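Bovuvel Humanoid: Demo Visits

See the Bovuvel at work before you order. Visits are held at the Kitholm showroom and last 56 minutes, with up to seven guests per group. The robot works at a standing desk with a small shelf unit on top, and an operator takes questions throughout.
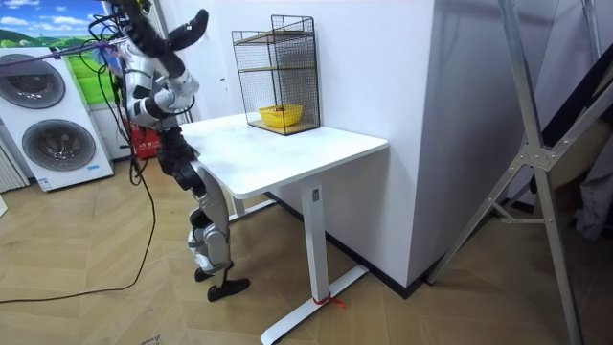 Korkor Asamoah wrote after her visit that she would have liked more time on the hand controls and less on the slides. The June sessions have a longer hands-on part.

Visit fee: $28 per person, credited toward any order over $1000
Booking: through the Pusport sales desk
Page updated: Apr 26, 2022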